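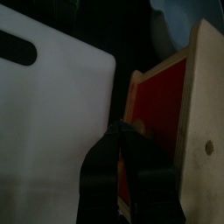 Ticket 115: Gripper stall during kitchen item retrieval
Site: Bravgate test kitchen
Unit: Irus arm, station 4
Reported by: Buppha Duangkaew
Assigned to: Mutua Owino
Opened: 2023-05-07
Status: Awaiting parts

Summary
The arm stopped with a force limit fault while working between the upright white cutting board and the wooden box with the red panel. The fingers did not respond to the open command. The operator pressed the emergency stop. No injury was reported.

Log
Entry 1, B. Duangkaew: Fault code 200 displayed. Power to the arm isolated and the area closed to staff.

Entry 2, M. Owino: Arm released by hand under the lockout procedure. Left finger moves freely. Right finger binds near the end of its travel. The controller recorded 50 retries before the stop. The approved limit is four.

Entry 3, M. Owino: The retry limit was cleared during the last software update and has been restored. Lighting at the station is dim and is to be checked against the colour camera requirements.

Entry 4, W. Nzioka: Replacement finger drive ordered from Podinis. The unit is not to be re-energized until it has been fitted and the force limit test has been passed and signed by the area supervisor.

Outstanding
Confirm the retry limit on the remaining arms. Owner: S. Kinyua.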